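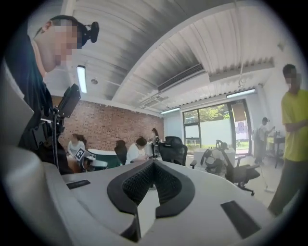 机器现在能不能承担家务或车间里的杂活?

单项动作在固定条件下可以完成,例如把同一种零件从料盒移到托盘,或把形状规则的餐具放进沥水架。把多项动作连成一件完整的活,中途物品位置变动、无人看护,目前多数系统还达不到可以交付使用的程度。

图集:手持夹爪与杂务操作
整理:Da-eun Gil
更新:2025-09-08

本页属于Dutar杂务评估的图文部分,内容按图注、术语、分项记录、设备备注排列。评估对象为两类任务:家庭杂务(叠放、擦拭、收纳、开合)和车间杂务(分拣、上下料、理线、清台)。采集端使用手持夹爪,执行端使用Plivach双指末端,控制程序为Negri。

图注
手持夹爪视角,白色机身,中部为黑色V形橡胶垫,垫内嵌有带孔的深色网状件。
左侧坐者手持白板,板上有黑白定位标记。
右侧深色工作台前一人俯身,戴帽。靠近窗前白桌处有一台白色机器装置,关节为黑色。

术语
完成:物品到达目标区域,姿态符合任务卡,全程没有人工触碰。
部分完成:物品到达目标区域,姿态不符,或末尾一步由人补做。
中止:操作员按下停止键,或程序超时退出。超时上限按任务卡执行,默认值为35秒,擦拭类另计。
复位:由人将物品放回起始区。复位时间不计入单次时长,计入总工时。很多公开演示不列这一项,比较效率时会得出偏高的结果。

分项记录:家庭杂务

1. 杯子放回搁架
任务卡规定杯口朝下,搁架高度固定。执行100次,完成73次。中止集中在带把手的杯型,夹爪从把手一侧接近时,指端先碰到把手,杯体随之转动。改为从对侧接近后有改善,但需要先识别把手朝向,透明杯的识别结果仍不稳定。
结论:同一杯型、固定搁架可用。混放杯型不可用。

2. 毛巾对折
起始状态分平铺和团状两种。平铺状态下,程序能找到两角并对折,边缘偏差通常在任务卡允许的范围内。团状起始没有得到可用结果,主要困难是找不到第一个角。程序有时夹到的是褶皱,提起后判断为角,再按错误的几何关系继续执行。
结论:平铺可作演示,团状不具备应用条件。洗衣环节的实际输入几乎都是团状,所以此项暂列为不可用。

3. 擦拭台面
路径覆盖没有问题,压力控制有问题。双指末端夹持海绵时,海绵与台面的接触角随臂展变化,远端压力不足。干的粉末状污渍可以清除,已经干结的酱汁不行。程序没有“是否擦净”的判断,只按路径跑完一遍便退出。
结论:可替代第一遍粗擦。检查与重擦由人完成。

4. 抽屉开合
直把手成功率高,嵌入式拉口低。夹爪指端厚度大于部分拉口的进深,属于硬件限制,增加训练数据不能解决。关闭动作用推即可,各类抽屉均无困难。
结论:取决于把手形式。改造把手比改造机器便宜。

分项记录:车间杂务

5. 同型零件上料
这是全部任务里最接近可用的一项。料盒、托盘、照明均固定,零件为单一规格。连续运行27分钟无中止,之后因料盒底部剩余零件贴壁而停。人工单手操作速度仍然更快,但机器的节拍较均匀。
结论:可用,需有人补料,并处理贴壁零件。

6. 混料分拣
料盒内放入11种小件,要求分入对应格位。尺寸差异大的种类分得开,长度相近的螺钉经常混淆。夹取两件同时提起的情况也计为错误,这类错误程序自身检测不到,须在格位下加称重。
结论:加称重后可做预分拣,不能代替终检。

7. 理线与扎带
线缆属于柔性物,形状随夹取点改变。程序能把单根线缆送入卡槽,遇到两根交叉时倾向于从上方硬提,下层线缆被一并带起。扎带穿孔未列入正式记录,预试时单臂没有完成过。
结论:不可用。

8. 收工清台
任务内容为工具归位、废料入桶、台面清扫。工具归位依赖影子板,轮廓明确时效果较好。废料与有用的小件如何区分,程序没有可靠依据。操作员须先在台面上划定“可丢弃”区域,划区所用的时间与自己直接清理相差不大。
结论:工具归位一步可以单独使用,整项不可用。

设备备注

指端
V形结构对圆柱件有自定心作用,对薄片件帮助有限。薄片件须借助台边或斜面翘起后再夹。Istetti软质指垫也作过试装,摩擦力较大,放下轻物时有粘连,正式记录中没有采用。

视角
手持采集与机械臂执行的视角应保持一致。两端镜头安装角度存在偏差时,靠近物品的最后一段误差最明显,表现为夹爪停在物品前方,或者提前闭合。每次更换镜头后应重新标定,不要沿用旧参数。

采集人员
同一任务由不同的人演示,动作路线差别很大。有人习惯先把物品推正再夹,有人直接夹。两种做法混在一起训练,执行端会在“推”和“夹”之间犹豫,表现为原地小幅往返。任务卡第二版起规定了接近方向,往返现象减少,数据的多样性也随之下降。两者如何取舍,尚无定论。

光照
大面积窗户一侧的数据与室内侧分开存放。阴天与晴天的差别对不透明物品影响小,对玻璃和抛光金属影响大。

关于工时的说明
单次时长短不等于省工。以杯子归位为例,机器执行期间操作员不能离开,复位、清点和异常处理都要占用人手。按总工时计算,八项任务里只有同型零件上料低于纯人工。其余各项在现阶段均为增加工时。

下一轮安排在12月,增加双臂理线和团状毛巾展开两项,擦拭任务加入擦后检查。杯型清单不变,零件清单以车间当时的库存为准。任务卡修订稿由Da-eun Gil统一编号,旧编号停用。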